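Gatero Support – Hand-held gripper kit – Ticket log
Subject: Slow jaw return and dropped grasps on soft goods
Status: Closed, with one item passed to documentation
Product: Gatero hand-held gripper, two-finger, flat plate set

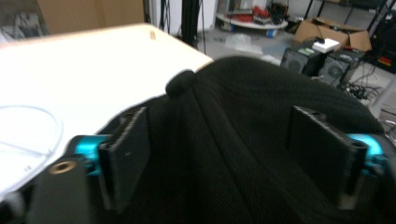 Black ribbed knit held between the flat plates, from the gripper's own camera.

Original request (customer, Pastanley)

We have had the Gatero kit on trial since February and are deciding whether to order more. We use it to record people picking up clothing and household textiles. On hard objects it is fine. On knits and fleece we get two problems.

1. After a full close on thick fabric, the jaw is slow to come back when the trigger is let go. Sometimes it stops short of fully open and has to be pushed the rest of the way by hand.

2. The width reading in the recorder does not match what the fingers are doing. It says closed when there is a good handful of fabric between the plates. Our labelling step uses that value to mark the start and end of each grasp, so a lot of grasps are missed or cut into pieces.

Firmware is whatever it shipped with. Recorder software is Grestura, current release. We have not opened the gripper body. Attached: one still and a recording of 800 seconds.

Reply 1 (support)

Thanks for the recording. We will treat these as two separate faults until we know otherwise.

For the slow return, please do the following with the gripper unplugged:

Open and close the jaw by hand through the full travel, nothing between the plates. Note where it drags, if it does.
Check for lint on the slide, especially at the inner end behind the finger mounts. Knit fabric sheds a fair bit and it packs in there.
Check the screws on the cyan mounts. They should be snug. If one side has been overtightened the mount can pinch the slide.

For the width reading, open the device page in Grestura and tell us the raw values with the jaw fully open and fully closed, empty. Do not run calibration yet, we would like the numbers as they are.

Reply 2 (customer)

Moved it by hand. It drags over the last part of the opening stroke and is smooth everywhere else. There was lint on both sides, a grey felt-like wad on the right. Took it out with tweezers. Better but still not right.

Screws: the left side was snug. The right side was very tight, we had to lean on the driver to move it. One of our people swapped the plates over when we were trying the curved set, so that is probably us.

Raw values, empty: open 1000, closed 9.

Reply 3 (support)

Those raw values are good. A unit in order reads very close to zero at closed and 1000 at open, so the sensor is healthy and we can leave it alone.

On the right side, please back off both mount screws half a turn, close the jaw gently on a folded sheet of paper so the plates line up with each other, then retighten with the short arm of the key supplied. Finger tight plus a quarter turn. Do not use thread locker, it gets onto the slide. Do not oil the slide either. It is meant to run dry and oil will hold the lint.

The width reading looks like a settings matter. In your recording the grasp threshold is set to 400, and we can see the value dropping well under that before the plates have a firm hold. Thick knit squashes down to almost nothing under load, so a fixed threshold chosen for boxes and bottles is going to be wrong for it. What profile is selected?

Reply 4 (customer)

Profile is "Rigid, general". We did not know there were others. There is no mention of profiles in the printed guide that came in the box.

Mounts done as described. The jaw now opens fully on its own every time, with and without fabric. We ran it on jumpers and a fleece blanket for the rest of the morning and it did not stick.

Reply 5 (support)

Good, that closes the first fault. Please clear the lint at the end of each day if you are mostly on textiles. A dry brush is enough, no compressed air – it drives the fluff further in.

For the second, go to Device, then Grasp, then Profile, and select "Soft goods". This ignores the fixed threshold and marks the grasp from the change in speed of the jaw. You will need to:

Unplug and reconnect after changing it, as the profile is only read at start-up.
Record a few seconds with the jaw open at the start of each session.
Reprocess your old sessions if you want the grasp marks corrected. The raw width is kept in the files, so nothing has to be collected again.

Reply 6 (customer)

Changed over on Friday and reprocessed everything. The grasp marks now line up with the video on nearly all of the knit sessions. The ones still wrong are where the operator closes very slowly, and the mark comes in late. We can live with that.

Two comments for your product people, as we are writing up the trial anyway:

The plates hold soft fabric well once the mounts are right, and we would stay with the flat set over the curved one for clothing. Would like a rubber-faced version for slippery linings.

The guide needs a page on profiles and a torque or feel for the mount screws. Both of our faults would have been avoided with that.

We also looked at the Görtz pinch tool. It was lighter in the hand but the recorder would not give us raw width, so we could not have gone back and fixed the old sessions. That counts for a lot with us.

Reply 7 (support)

Thanks, passed on. The slow-close delay is a known limit of the Soft goods profile. There is a sensitivity slider under the same menu, default is the middle. Moving it one step up helps with slow operators but can give false marks if the hand is shaky.

Profiles and screw tightening have been logged against the printed guide. The online version will be changed first. There is no rubber-faced plate in the range at present.

Closing this ticket. Reply to this message to reopen it.

Resolution: lint cleared, right finger mount realigned and retightened, profile changed to Soft goods, old sessions reprocessed by customer. No parts sent.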